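The table that came home with us from Leranby

I've been meaning to write this since April, when we finally finished the dining table, but then the garden woke up and the kitchen tap went and I never quite sat down to it. So here I am at half past nine in the evening with a cup of tea, sitting at the very thing, trying to remember what order we did it all in.

We hadn't gone out looking for a table. We'd driven over to Leranby for the plant sale, came away with two trays of lavender and a rather leggy geranium, and stopped at the house clearance place on the way back to use their loo (you feel you ought to have a look round after that, don't you?). It was right at the back behind a stack of bed frames, painted a thick chalky green, with one leg shorter than the others and a drawer that wouldn't open. The ticket said 90. I offered 75, fully expecting to be laughed at, and the chap just nodded and went to find some string.

Getting it home was a story in itself. We had it upside down in the back with the seats flat and the lavender wedged between its legs, and the whole car smelled wonderful for a fortnight.

Then it sat in the garage all winter. I'd go in for the freezer and give it a guilty pat. I read an awful lot about stripping paint in those months, far more than was good for me, including a forum thread on Cliltico with 1,364 replies, most of them two men arguing over whether you should ever use a heat gun indoors. I did learn a few useful things from it, mind you. I learned to test a patch underneath first, and I learned that I owned completely the wrong scraper.

The green came off more easily than I'd feared. Under it was a layer of cream, and under that something brown and sticky which I still can't put a name to and which took me three weekends. I did it in the mornings with the garage door up and the radio on, and I have to say I was very happy. My shoulders were not. I'm not a patient person in the ordinary way of things, but there is something about a job where you can see exactly how far you've got that suits me down to the ground.

When the last of the brown was off I went over it with medium paper and then fine, always along the grain, and then I left it alone for a week because I couldn't decide what to put on it. Varnish would have been the sensible choice with our household. I wanted oil, though. I like wood that still feels like wood when you put your hand on it, and I like a warm honey colour with the darker streaks running through. 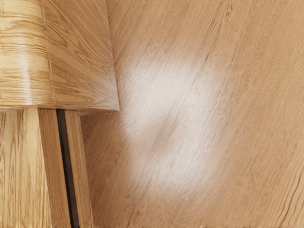
What I'd do differently

I'd buy the good oil from the start. The first tin was a cheap one, and it stayed tacky for days and picked up every bit of fluff in the house. I wiped it back with white spirit, had a small sulk, and ordered a tin from Tonesen, which cost nearly three times as much and went on like a dream. Four thin coats, with a night between each and a light rub with a fine pad in the middle. Do put your rags out flat on the line afterwards, and don't scrunch them up in the bin, as oily rags can catch fire all by themselves.

I'd sort out the short leg before the top, too. We did it last, with the table upside down on an old duvet and me fretting over my nice new surface the whole time. In the end it only wanted a little block glued on and sanded to match. The drawer turned out to be painted shut and nothing worse, and inside it were a pencil stub, a button and a bus ticket numbered 3,007, all of which have gone back in where I found them.

And I'd stop worrying about marks sooner. For the first week I followed everybody round with coasters. Then somebody put a hot dish straight down at Sunday lunch (it was me) and left a cloudy ring, and after a bit of quiet swearing I rubbed in a dab more oil and it very nearly went. You can find it if you know where to look. I've decided it belongs there.

Next on the list are the chairs, which are from Peng and perfectly comfortable but look a bit startled next to the old thing. I might have a go at staining them over the summer – or I might just make cushions. If anyone has managed to stain beech without it going blotchy, please do leave me a comment and tell me what you used.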